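Home Our Story Teachers Classes Visit Contact

About the Skosel Study House

We are a small school for the study of religious lineages and the stories told about their founders.

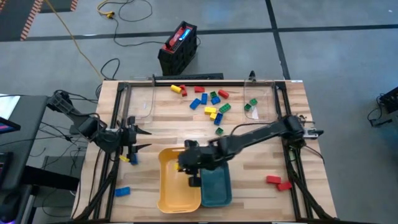 Most of those stories are too good. A teacher dies and within a generation he has healed a governor's son and predicted the flood. We read such accounts closely and ask who wrote them down, when, and who was paying for the ink. Some hold up. Plenty don't, and we say so in class, which has cost us a donor or two.

Glykeria Triantafyllou started the school in Zalescombe with 6 students and a shelf of saints' lives she didn't believe. Satish Shukla teaches the guru lineages and disagrees with her on nearly everything – dates especially. Troels Bisgaard handles the pietist preachers.

We don't ordain anyone, and we don't certify anyone as spiritual. If you want a blessing, try elsewhere. The evening course runs for 14 weeks from September, with 24 places. Believers are welcome and usually argue better than the skeptics do.

Write to Kusum Rajput in the office for the reading list.

Skosel Study House, Zalescombe | Contact the office | © Skosel | Back to top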